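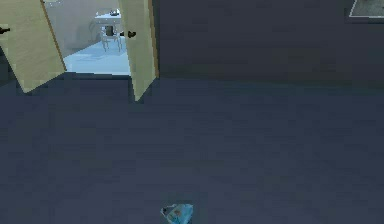 Reading time: 1 minute

Urkby house

The Urkby house is a type of small family home that was built in the town of Urkby and in the nearby parish of Wandley. It has one floor and no corridor, so each room opens directly into the next. In older texts it is also called the chain house or, in Wandley, the long house.

History

The first houses of this type were put up for workers of the Heitmann brickyard. The company wanted homes that could be built fast and heated with a single stove. A plan by the builder Waltraud Steinbach placed the kitchen in the middle, with the bedrooms on both sides – this plan was then repeated with small changes in 20 streets. After the brickyard closed, most of the houses were sold to the families who lived in them.

Layout

A typical house has five rooms in a row. Wide openings with two door panels were common between the kitchen and the main room, and families kept them open in winter to share the heat. The bedrooms had single doors. The entrance is on the long side, facing the yard. In Wandley the kitchen is often larger, and the stove stands against the end wall.
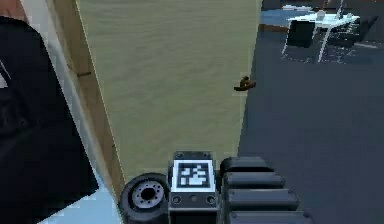 Small brown item on an olive-khaki surface

Present state

A survey led by Gudrun Engelhardt listed 1,781 houses of the type, of which the largest group stands in the Wastura district. Many owners have since added a corridor along the yard side. Seven houses are protected, and one of them is open to visitors from June.

See also: Workers' housing; Enfilade; Heitmann brickyard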